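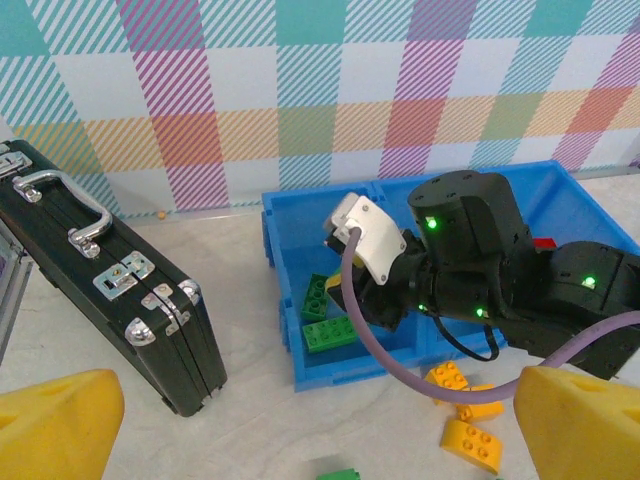 Packing for Field Work: What We Changed After the First Season
Notes for the Nestau regional meeting, Wednesday, October 24, 2018

Slide 1
Thank the hosts. Say that the handout is by the door and the slides will be posted on the Cirkden page.

Slide 2
Start with the Gerano survey. Seven people, one van, 306 water samples to bring back. We lost 109 of them to bad labels - the bottles were fine, but the ink had run. Pause here. People usually want to ask about the ink. Tell them it comes up on slide 4.

Slide 3
Hard cases and open bins. Meters and probes go in hard cases. Gloves, rope and spare caps go in bins. We used to mix them and spent the first hour at every site digging.

Slide 4
Labels. Pencil on waterproof paper, taped over. Write the site code before you leave the office, the time when you fill the bottle. Don't write on the cap. Caps get swapped.

Slide 5
The Obeidat list. One page, printed, taped inside the van door. Whoever loads the van signs it. Read out the top four lines only, skip the rest if we are past the half hour.

Slide 6
Cost. New cases and labels came to 500 dollars for the season. Repeat trips in June cost more than that in fuel.

Slide 7
Questions. If asked about coolers - we are still testing two kinds and have no results to share yet.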